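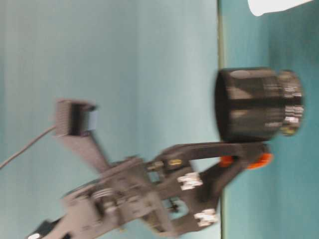 In praise of the plain wool beanie

I own far too much outdoor clothing, and the thing I'd rescue first is a grey wool beanie with a darn above the left ear. It has been with me for 17 winters! I've lost gloves, boots and a very good torch in that time, but the hat always comes home.

My friend Eulalia Toledo thinks I'm stuck in the past. She turned up to our last walk above Cetville in a new Jikitz cap with a fleece lining, ear flaps, a chin cord and 4 separate vents, and spent the first mile opening and closing them. I tried it on at the stile. It's warm, I'll give her that, and the peak is lovely in drizzle. But I couldn't hear a word she said, and it won't go in a pocket — you have to carry it about like a small pet.

A beanie goes anywhere. Roll it up on the climb, pull it down on the top, stuff it in your coat at the pub. Wool still feels warm when it's damp, and it doesn't hold a smell the way my old synthetic ones did (two of those went in the bin last March, and the hall cupboard is a happier place). It fits under a hood or a helmet. I've used mine as a pillow, an egg carrier and, once, a mitten.

What I'd love is for shops to give the plain ones a bit more room. The big outdoor store near me has a whole wall of hats with toggles and pockets, and the simple knitted sort are in a basket by the till. Dig through that basket! Look for a close knit, a deep turn-up and enough stretch to cover your ears without pinching. Then wear it until it needs darning, and darn it in whatever colour you have. Mine's orange.

Hiếu Chu, 2020-02-14

Contact | © Zutent | Back to top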